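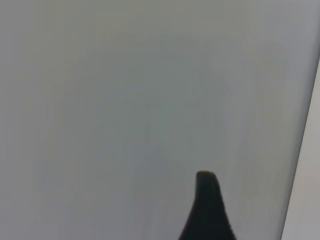 Questions people ask about the Adora arm

Adora is the robot arm we've been putting together at the Jerkthorpe shared workshop, on and off, for longer than any of us likes to admit. We get a lot of the same questions at open evening, and a fair number by email too, so I've collected the answers in one spot. If yours is missing, write to us and I'll add it (I'm slow, but I do get there).

What does it do?

Right now it reaches for things, closes its fingers, and lets go again when told. We'd love for it to tidy up a patio someday, but please don't come by expecting that in April!

Why is the camera down by the gripper?

We started out with one on a pole behind the arm, and the arm kept getting in the way of its own view. Riding along at the gripper, the camera sees what the fingers are about to touch, and often a bit of dark finger as well. The price is that you lose the big picture. Go in close to something flat and gray and you get a screen full of gray, perhaps with an edge down one side, and not much to tell you how far off you are. Our advice is to back up until you can find an edge or a corner, and then come in again slowly.

What did it cost?

The parts came to 300 dollars, and we spent another 200 on motors after we changed our minds about the elbow. That doesn't count the workshop membership, or the snacks, which I'm told were considerable.

Do I need to know how to program?

A little helps, and patience helps more. The Zetow software we wrote for it is mostly a list of positions with a name on each one, and you can edit it in any text editor. Save a copy before you change anything. I mean it, I lost a whole evening's worth of positions that way and I'm still a bit sore about it.

Can I build one at home?

Certainly, and Banafsheh Soltani has ours beat for neatness with the one on her kitchen counter. You'll want a table that doesn't wobble, a power supply with a switch you can reach without leaning over the arm, and 2 clamps to hold the base down. Keep pets out of the room while it's moving.

Why do you keep pointing it at wicker?

Well, it's a lovely mean surface to practice on. Gray synthetic wicker looks like one solid panel from across the room, and up close it's all strands and little gaps, with whatever color is behind it peeking through (orange, in our case). Software that looks for outlines can find one at nearly every crossing, so you have to decide early on whether you care about the strands or about the panel. We care about the panel, mostly. Blurring the picture a touch before looking for edges is the first thing I'd try, and after that, looking for where the weave changes direction.
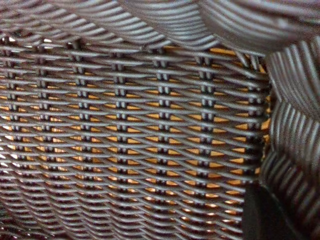

Tâm Lò wrote in to say that blurring threw away too much on a woven chair at home, and that moving the arm a little sideways and comparing 2 views gave a better idea of which strands were close and which were farther back. I like that a lot. It takes longer, and your arm has to stop shaking before each view, so put in a short pause if you try it.

Can I come and drive it?

Please do! Open evening starts at seven, and you can bring your own objects as long as they aren't glass or somebody's lunch. Ask whoever is at the bench to show you the stop button first.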